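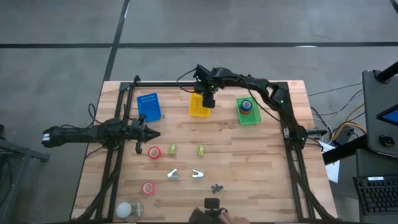 Ticket: Series order wrong for Graltari mysteries, two books missing from search
Product: Jallidum (home library catalog)
Status: Solved, one question left
Opened in September

First off, I love this program. I have 2,021 books in it, nearly all crime paperbacks, and I finally know which ones I own twice!

The problem: the Graltari detective series has 11 novels. After I imported my old list, the series page showed nine, and book 10 sat at the top, ahead of book 1. The missing two were in my catalog (I could scroll to them under "All books") but typing the title in search brought up nothing.

What I tried

Rebuilt the search index from Settings > Library. Took a few minutes. No change.

Deleted one of the missing books and added it again by ISBN. It came back with a gorgeous cover, the first edition one, and still no series. Search found it this time, so that was something.

Opened the old list in a text editor. Bingo! The two lost books had the publisher typed as "Politis " with a space on the end, and the series number was in the same column as the publisher. My own typing, years ago, probably late at night with a book in the other hand.

Update, 9:40 p.m.

Fixed both rows, imported again with "Match existing" checked, and all the novels are on the series page. Search works for every one of them.

The order was a separate thing. Series numbers were set to sort as text, so 10 and 11 landed before 2. (Book 1 ended up third because I had it down as "Book 1" with the word in.) Took out the word, changed the field to Number under Series > Edit > Sort by, and they lined up beautifully.

Still open

The omnibus from Cikov has novels 4 and 5 in one volume. Can one book hold two places in a series? I entered "4-5" and the Number field turned it into 4. I can live with it, but a range would be wonderful, there are so many lovely old omnibus editions out there.

Version 2, desktop, no add-ons. Happy to send the list if it helps with testing.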